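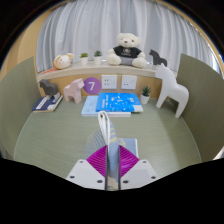
The hand-held gripper closed on a small fabric bag at desk 7. Two ribbed magenta fingers do the holding.

Teaching by Hand at Desk 7

By Rodrigo Sepúlveda
4 December 2019

Print this page | E-mail this page

The Dratusport project teaches a robot arm to tidy a study desk. Most of the teaching is done without the arm. A person picks up the gripper, walks to a desk in the Semance reading room and does the job by hand, and the recording is used later to train the arm. These pages show the work on the desk side. The arm itself stays at the Brarkano workshop and will get its own gallery when the second round of tests is over.

The tasks are small. Pick up the bag and set it down on the other side. Slide the notebook to the front edge. Put the notebook on top of the books. Each one is done from start to finish in a single take, and then the desk is put back and the same thing is done again with the bag or the notebook in a slightly different place. We set a target of 200 good takes for the bag and 200 for the notebook. The bag was finished first, with 211, as the last person on the shift kept going.

The bag is the harder of the two. Cloth folds when you push on it, and it never sits the same way twice. The fingers bend around what they hold, so you can grab the bag fairly low and still keep it, but a grip that is too low catches the desk. People who are new to it tend to go for the handle. The handle is easy for a person and bad for the arm, which has trouble finding a thin loop that moves. We ask for a grip on the body of the bag every time.

Speed matters more than most people expect. A person tidying a desk at home moves fast and corrects halfway. A recording made like that is hard to learn from. The rule we use is to move as if the bag were full of eggs, stop for a moment before closing the fingers, and stop again before opening them. After 10 takes we rest the wrist and hand the gripper to the next person. The gripper is not heavy but it is held out in front of the body, and tired hands start to dip.

A take is thrown out if the other hand comes in to help, if the gripper bumps a panel, or if the object is dropped and picked up again. Dropped takes are kept in a separate folder. Yen, who runs the training side, wants them for later work on recovering from mistakes, and so far that folder has not been opened.

The desks in the reading room have side panels, which makes them good for this. The panels limit where the arm can come in from, and the person has to come in the same way. Reaching in from the side looks natural when you are sitting down, but the arm will be mounted in front and has to go straight in. We put tape on the floor to mark where to stand. The first week's takes were made without the tape and about half the approach paths could not be used.

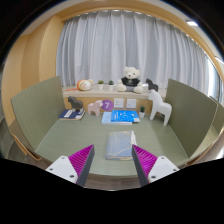 For the notebook, the problem is thickness. A bag gives the fingers something to close on. A notebook lying flat gives them only an edge, and you cannot get a finger under it without lifting it first. Two ways were tried. One was to press down on the cover and drag it until the front edge hung over the desk, then pinch it there. The other was to close the fingers across the short side and lift straight up. Pressing and dragging worked better by hand and is the method in most of the takes. We do not know yet if it will be better on the arm.

The things along the back of the desk were put there on purpose. A bare desk is easy, and a model trained on a bare desk gets lost as soon as somebody leaves a book out. So the horse figurines, the books and the little potted plant stay on the desk while the work goes on in front of them. The teddy bear and the plush toy are up on the sill with the other plants. None of these are to be touched in the bag and notebook tasks. Between sets we may shift one or two of them, and the change goes in the log along with the desk number.

The log is a paper sheet. We had it on a tablet in March, and people forgot to fill it in because they had the gripper in one hand and did not want to put it down. Now one person records and the other writes. The writer also calls out the start position of the object, which is read off a list so that nobody drifts into putting the bag in the same handy spot each time.

Remote control was tried as well. In that setup the arm sits at the desk and a person moves it from a second table with a pair of joysticks. It gives recordings that match the arm exactly, since they come from the arm. It is also slow. A bag take by remote control took several times as long as one by hand, and most operators needed a full session before they could close on the bag without knocking it over. We kept the remote takes as a check set. They are used to see if what was learned from the hand-held takes carries over.

The curtain stays closed for all recording at desk 7. With it open, the light on the desk changes too much over an afternoon. A set with the curtain open is planned for the spring, along with a third task, putting a pencil back in a cup.

Brarkano is building a second gripper with a softer trigger. The present one is stiff for small hands, and two of our regular people have asked to try the new one before it is fixed in its final form. If you have worked a session at Semance and have notes on the grip or the trigger, leave them in the folder by the door with your session number on the top line.

Print this page | E-mail this page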